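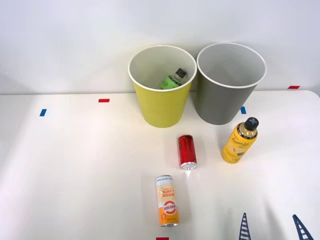
Yellow bin, gray bin, and a few drink containers waiting their turn.

I used to have one big trash can under the sink and a bag of empties hanging off the back door, and every November, when it's too cold to run outside in slippers, that bag would take over the whole kitchen. So I gave in and bought small bins! Best 14 dollars I've spent on this house.

A few things I've picked up along the way:

Go by color. Labels peel off and my kids never read them anyway, but everybody remembers "bottles go in yellow."

Rinse with leftover dishwater. A quick swish right after you finish the plates, then upside down on the rack (almost 17 minutes is plenty for a soda bottle). Sticky bottles bring fruit flies, and once you've got them you've got them for weeks.

Squash plastic before you put the cap back on. You'll fit a lot more in. Check your local rules on caps though, our old town wanted them off and this one wants them on.

Small bins beat big ones. They get emptied more often, so they don't get that smell. If yours does, sprinkle baking soda in the bottom, leave it overnight and wipe it out in the morning.

My neighbor Lucrezia lines hers with old newspaper, which I tried and didn't love (soggy!), but she swears by it for cans.

Next up is the drawer with all the lids in it. Wish me luck.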